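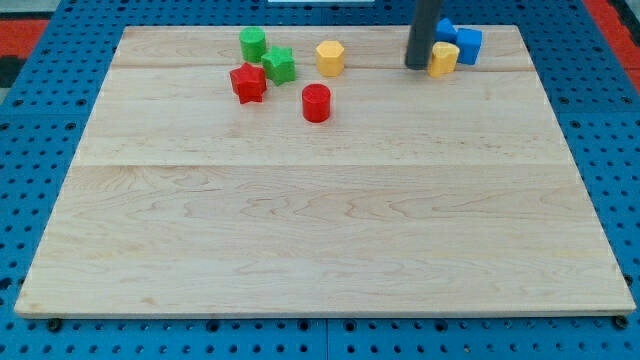
A seam only bothers you for the first winter, according to Yakubu Nwosu, and after that it belongs to the table as much as the legs do. We heard some version of this so often in the Hamel interviews that we began to treat it as a finding in its own right, and it seems the right place to start this part of the paper.

Figure 3. A light-colored wooden board assembled from several long planks. One seam, in the upper part, is faint; the other, across the middle, is more pronounced, and the bands on either side differ slightly in tone.

4.2 How owners talk about seams

In Section 4.1 we looked at how people described the wear on their tables: the rings, the knife marks, the pale patch where the sun comes in. Seams are a different matter. A ring has a story and usually a guilty party, while a seam was there on the day the table came home, and our participants had to decide for themselves whether it counted as damage at all. Of the 29 households we visited, most brought up the joints in the tabletop without any prompting from us, and often they did so with one hand already resting on the spot.

The word people used mattered a good deal. In Hamel, where many of the tables had been bought from the Sturkis workshop before it closed its doors in 1995, owners tended to speak of "the join," warmly, as a piece of work that somebody had done. In Brakel, where the tables were mostly newer and had come by delivery truck, we heard "the line" and sometimes "the crack," even for joints that were perfectly tight to the touch. We don't want to lean too hard on this difference. The two towns are not far apart, plenty of families have cousins in both, and one very charming retired couple in Brakel argued over the word all through our visit and were still arguing when we put our coats on.

What does seem to hold in both towns is that a faint seam and a strong one are judged by different rules. A board like the one in Figure 3 shows both kinds on the same surface. When the tone changes across a joint, the eye goes to it, and our participants very often took the change in tone to be the problem itself. They spoke of planks that "didn't match" or that "came from some other tree." Hok-lam Kan was quite firm that a maker ought to flip and shuffle the planks until the colors settle down beside one another, and that skipping this step is plain laziness. Hoi-yan Liu took the opposite side, just as firmly. She told us she would never want a top so even that it might as well be printed, and she walked us over to her own table to show us a dark streak that runs right up to a joint and stops dead. She called it her favorite part of the kitchen.

Knots came into these conversations too, though in a gentler way. A knot was nearly always forgiven, and we think the reason is that people see it as the tree's doing. Seams are seen as the maker's doing, and so they are open to complaint. Tien-fu Kwan, whose interview was among the longest we recorded, said that he had never once apologized to a guest for a knot but had been laying a runner over the middle joint of his dining table for years. He had not noticed this about himself until we asked – and he was kind enough to telephone us later in the week to say he had taken the runner off.

Seasonal movement deserves a word here, as it colored a good many of the answers. Our visits took place mostly in February, when the houses were heated and dry, and several owners told us that their joints could be felt with a fingernail now but would be smooth again by summer. We could not check this, and a second round of visits in the warm months would be well worth doing. Still, the belief itself interests us. An owner who expects the seam to come and go is far less troubled by it than one who thinks it is only ever going to open further. The Waltura care leaflet, which 3 of the Brakel households still kept in a drawer, says nothing on the subject one way or the other, and those households were among the most worried we met.

Shih-chieh Tseng offered an idea that we had not come across in the earlier literature and that we would like to pass along. He felt that people learn to read a tabletop the way they learn to read a face, by living across from it, and that a stranger will always see the seam first. Our own field notes bear him out a little. On the first day of visits we wrote down the joints before anything else in nearly every home. By the last day we were writing about the light, the chairs, and what was on the stove, and we had to go back and ask about the joints before we left.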